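Section 4: Laying out your bench before you build

I write these guides for the Stetgate control box kit, and this is the section people skip. Please don't! I once spent a whole evening in December looking for a clamp that was hiding under my own lunch bag, and I'd like you to have a better time of it than I did.

What you need: a light-colored table, the parts bag, the small metal tray, and the slotted rack for the boards. The rack ships flat in some of the older Rarnen boxes, so if yours is in pieces, go back to Section 2 and put it together first.

1. Clear the table and wipe it down with a dry cloth. No sprays – they leave a film and the boards pick it up.

2. Stand the rack near one side, with the slots facing so you can slide a board out without reaching over anything. I'm right-handed and keep mine on the left. Afaf Dabbas, who tests these steps for me, does it the other way and has never complained.

3. Slide the perforated boards into the rack on edge. Hold each one by its rim and keep your fingers off the solder pads (skin oil makes them a pain to solder later, ask me how I know).

Caution: don't stack the bare boards flat in a pile. The pads scratch.

4. Stand the emergency stop button up on its base toward the back of the table. Leave the red cap alone for now and check that the terminal screws are all there. Don't connect anything to it yet.

5. Lay the gray metal clamp flat, a bit closer to you than the button. It's a small part and it likes to roll into the parts bag and vanish, so I get it out early.

6. Set the metal tray down last. Loose screws go in it, and so does anything you take off a part.

Note: kits numbered up to 243 came with a shorter tray. It works just the same.

Stop button and clamp on the table, and in the second picture the green boards as well: 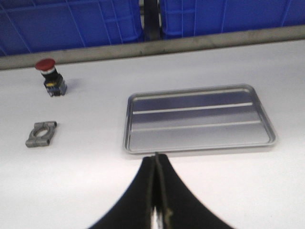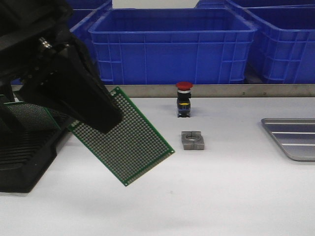 7. Now go through the parts card and tick things off one at a time. If something's missing, write to Sawsan Karam at the Mustudbridge shop before you start building, and give her the kit number from the lid. She'll want the number off the parts card too, so have both handy.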